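Sorting and storing used power supplies: box, tray or bags?
Workshop and Storage > Parts handling

uthai_s
Hello all. I would like to ask for advice about storing computer power supplies in larger quantity. We receive them without any packing from a company named Bruvoson, which takes old office machines apart. Last September it was 98 units and now it is more. Until now we put them in cardboard boxes with cardboard dividers, standing, with the wires on top. The problem is always the wires. When I pull one unit, the neighbor comes with it, and the walls of the box tear. After a few rounds the edges look very bad and there are small pieces of cardboard everywhere on the cart.

My questions are: do you keep the dividers or not, and do you tie the cables before boxing? Lot 3217 is on the table now, so I can still change the method.
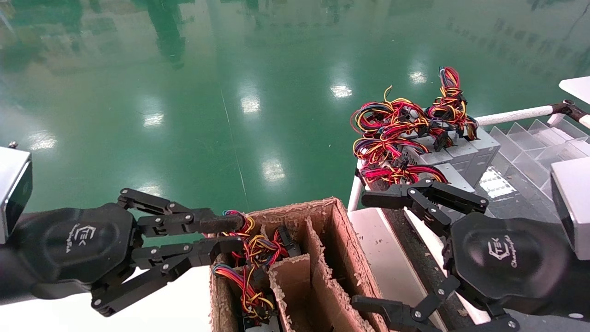 Veerle Verstraete
Keep the dividers, but put the units with the wires down along one side and never on top. I did it your way for a long time and I lost more time on untangling than on testing. Also, a cardboard box can be reused up to 8 times if you handle it with care, and after that it should go to recycling. A torn wall does not hold anything.

uthai_s
Thank you Veerle. When the wires go down the side, is the slot still wide enough? Ours are quite narrow.

Veerle Verstraete
You make the slot wider. Take out one divider and accept fewer units in the box. I know that people do not like this answer.

erasto.lema
I don't agree, sorry. If you take out dividers, the metal boxes rub against each other and the paint gets scratched. For scrap this is not important, but for resale the buyer looks at it first. I would tie every harness with a strip of hook and loop. It takes me 3 minutes for a small box and after this nothing catches. Please do not use rubber bands, they become dry and stick to the insulation.

Upendo M.
Rubber bands are fine for a short time! I have used them between the cart and the shelf and they never stayed on long enough to become dry. But I agree with Erasto about the dividers.

I would ask a different thing: where do you put the units when they come out of the box? For me this is the place where the mess begins. If they go in a pile, then all the cables fall into each other again and the nice work with the strips is for nothing.

uthai_s
You are right, it is a pile. We have a clear acrylic tray for them, with a row of small compartments at the back. The tray is large and easy to wipe, this I like. But the cables hang over the side, and I think a unit with the fan grille showing takes less place than one lying flat. I was hoping to use the small compartments for screws and loose adapters.

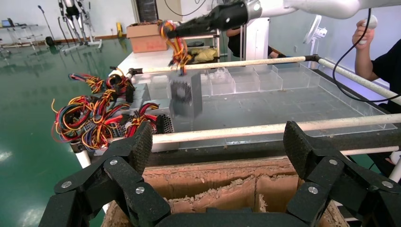
Power supplies on the acrylic tray, small compartments along the back

Upendo M.
Okay, the tray is good. I would stand all of them up like books, fan grille to the same side, and lay each bundle of wires on its own unit. Then you lift unit and wires together. Never lift by the wires alone, the solder joints inside do not like it.

erasto.lema
On lifting by the wires I have to say it depends. To move the bundle away so you can read the label, no problem. To carry the weight of the unit, no.

Nafula K.
I have a question for Veerle. Why cardboard at all? We changed to the plastic crates from Drastell and there is no dust from torn edges. The price hurts one time only.

Veerle Verstraete
Because the cardboard is free for me and the crates are not. Also my shelf is too narrow for them. If uthai_s has the room, then yes, crates.

uthai_s
The shelf is wide enough, but I must ask about the money first. For this lot I will tie the cables as Erasto wrote and keep the dividers, and I will stand the units up on the tray. Does somebody know if the hook and loop strips can be bought on a long roll? I only find small packs.

erasto.lema
Yes, on a roll, and you cut it yourself. Take the narrow one.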